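Toy fruit and vegetables for drawing: too much shine, and the sun on a white table

Asked on August 22, 2021

Good day to all. I have a set of toy food by Travov, and I want to use it as a still life for beginners, who will draw it with coloured pencils. I like the shapes very much. My difficulty is the light, and also the surface of some pieces.
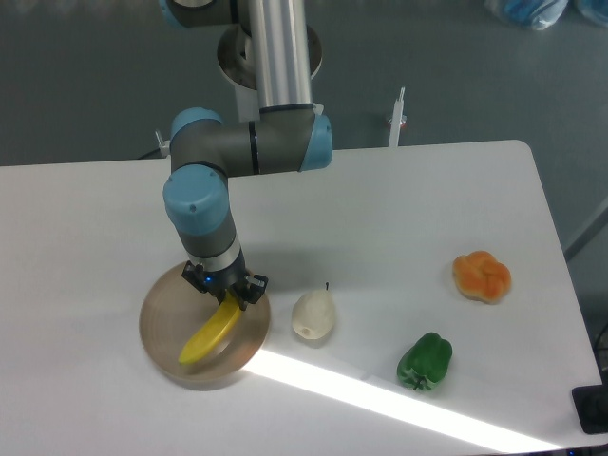

Kandstead Still Life and Sketching Club

The table is white and stands near to the window. In the morning there is a bright stripe of sun over it, and I cannot move the table because the other furniture has no other place. The banana goes in the round dish, the pear stands by itself, and the green pepper lies on its side. The pear is good for beginners, it has a quiet surface and a soft shadow. The pepper is very glossy, and people spend the whole lesson on the white spots and forget the form.

I have also a knotted bread roll in orange-brown colour which I sometimes add on the right side. I am not sure if it helps or if it only makes the drawing more difficult.
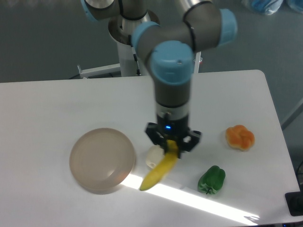
So my questions are these. Can I make the pepper less shiny without to spoil the colour? Is it better to cover the table with a cloth or to leave it white? And how many pieces would you give to a person who draws for the first time? We have 7 beginners in the group and they sit on two sides of the table, so what is good for one side is not always good for the other.

Answer 1 (accepted)

For the pepper, first wash it with dish soap and let it dry. Then take wet sandpaper, 400, and go over it very lightly in small circles, and after this 800 to remove the scratches. Try it on the underside before you do the rest. If the colour is only a thin paint it will come off, and in this case stop at once and use a matt varnish. I use the one from Pillay, two thin coats with a night between them. Relov makes one also but on my plastic lemons it stayed sticky for weeks, so I would not buy it again.

About the table: leave it white, but hang baking paper or a thin white curtain on the window. The stripe of sun moves during the lesson, and after one hour the people are drawing another shadow than the one they began with. I learned this in my own class in June, when half of the drawings had two shadows.

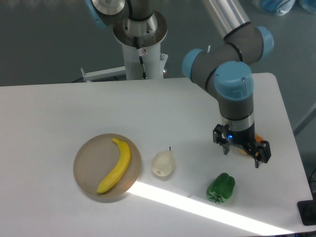
Put the pear a little nearer to the dish, so the two belong together and there is not the same space between all things. A row with equal spaces looks like a shop shelf. Let the banana lie in the dish with its curve following the rim, this is a nice exercise for beginners and it works from both sides of the table.

Answer 2

just use real ones, they are cheap and you can eat them after

Answer 3

I agree with the first answer on the curtain. On the number of pieces I would say 3 with the dish, and keep the bread roll for a later lesson. The knots have many small shadows and the colour is near to the banana, so a beginner easily mixes them up. For the persons who finish early you can give it as a separate drawing.

A grey or dull blue cloth is also possible, but iron it before. I did not iron mine and everyone drew the folds.

Comment from the person who asked

Thank you for all the answers. I will try the sandpaper on the underside first. Does anybody know if the matt varnish smells strong? Our room in the evening has only one window which opens.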